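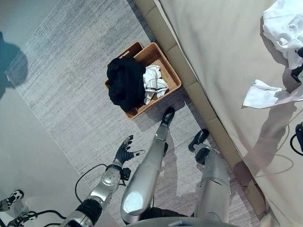 **Unit 2: Heat Capacity and Specific Heat**

Introductory Physical Chemistry, Drosden College
Instructor: Lamduan Klinhom
Laboratory coordinator: Emanuel Jitaru

Students should read these notes before the Unit 2 laboratory session. Familiarity with the first law of thermodynamics is assumed.

## 2.1 Definitions

The *heat capacity* of an object, symbol *C*, is the heat that must be supplied to raise its temperature by one kelvin:

*C* = *q* / Δ*T*

The SI unit is the joule per kelvin (J/K). Heat capacity is an extensive property, so a large block of copper has a greater heat capacity than a small one.

The *specific heat capacity*, symbol *c*, is the heat capacity divided by the mass of the sample. It is an intensive property. The SI unit is J/(kg·K), although J/(g·K) is used throughout this course. The *molar heat capacity*, symbol *C*m, is the heat capacity divided by the amount of substance, in J/(mol·K). The two are related through the molar mass *M*:

*C*m = *cM*

A temperature difference has the same numerical value in kelvins and in degrees Celsius. Either may be used for Δ*T*, but absolute temperatures must never be mixed within one calculation.

## 2.2 Constant pressure and constant volume

The heat required depends on the conditions under which it is supplied. At constant volume, with no other work done, all of the heat goes into the internal energy of the sample. At constant pressure, part of it is used as work of expansion. For an ideal gas the molar values differ by the gas constant:

*C*p,m − *C*v,m = *R*

For solids and liquids near room temperature the difference is usually small. Tabulated values for these substances normally refer to constant pressure.

## 2.3 Selected values

Values are for 25 °C and constant pressure, rounded.

| Substance | *c*, J/(g·K) |
|---|---|
| Water (liquid) | 4.18 |
| Ethanol (liquid) | 2.44 |
| Aluminum | 0.90 |
| Iron | 0.45 |
| Copper | 0.385 |
| Lead | 0.13 |

## 2.4 Worked problem

A copper sample of mass 175 g is heated from 25 °C to 70 °C. Find the heat absorbed, taking *c* as constant over this range.

*q* = *mc*Δ*T*
*q* = (175 g)(0.385 J/(g·K))(45 K)
*q* = 3030 J, or 3.03 kJ

The sign is positive, as heat enters the sample. On cooling through the same interval, *q* would be −3.03 kJ.

## 2.5 The method of mixtures

A hot metal sample is placed in cooler water inside an insulated vessel. If losses to the surroundings are neglected, the heat changes of the metal, the water, and the calorimeter sum to zero:

*m*₁*c*₁(*T*f − *T*₁) + *m*₂*c*₂(*T*f − *T*₂) + *C*cal(*T*f − *T*₂) = 0

Here subscript 1 refers to the metal, subscript 2 to the water, and *T*f is the final common temperature. The calorimeter is assumed to start at the temperature of the water. Its heat capacity, *C*cal, must be determined separately and reported with the results.

## 2.6 Preparation for the laboratory

The session meets in Room 113. Each student is to bring a completed derivation of *c*₁ from the equation in Section 2.5. Questions on the procedure should be directed to Mr. Jitaru.

## Exercises

1. Calculate the molar heat capacity of aluminum (*M* = 26.98 g/mol).
2. Find the heat released when 113 g of liquid water cools from 70 °C to 25 °C.
3. Explain why neglecting *C*cal in the method of mixtures gives a value of *c*₁ that is too low.

Written solutions are due at the start of the Unit 3 lecture.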